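Search articles Go

Magazine > Work > Features

The Shirt Is the Difficult Part

Wing-yan Fu has folded clothes for a living since she was nineteen. At Cukik, the company that washes and sorts uniforms for shops and small hotels, she was the fastest at the long table, and she knew it. Since August she folds much less. Most of her shift she stands near a robot arm and teaches it.

"First I was angry," she told me. "Then I was curious. Now it depends on the day."

The company handles 4,000 pieces in a normal week. The managers did not bring in the arm to replace the evening shift, they say, but the evening shift has become smaller. Two colleagues left in autumn and their places were not filled. The people who stayed received 25 hours of paid training and a new job title, "cell operator," which Fu finds a little funny.

A towel is easy for a machine. It has four corners and it is always the same size. A T-shirt is another matter. It has sleeves, it turns over on itself, and the soft cloth takes a different shape each time someone puts it down. 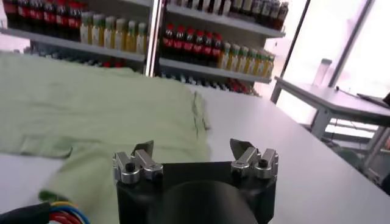 Fu decides which attempts were good and which were not, and her decisions go back into the software, a program called Flekero. By the end of January she had judged 2,864 of them. She keeps the number in a notebook, together with remarks such as "collar again" and "too proud of itself."

What changed most, she says, is her body. Her shoulders do not hurt at night. But she misses the talking. At the long table six women stood close and discussed everything, from school fees to divorces. At the cell there is place for one person, and she must look at the arm.

The pay is also a question. The new title brought 300 dollars more per month, and the workers asked to have this written in the contract. The management agreed after some weeks. For the people who still fold by hand, nothing was raised, and this makes lunch sometimes quiet.

Cukik plans a second arm before summer. Fu has been asked to train the next operator, and she has already chosen whom she would like. She wants a slow folder, she told me, a person who looks at the cloth before touching it.

Contact | Copyright | Back to top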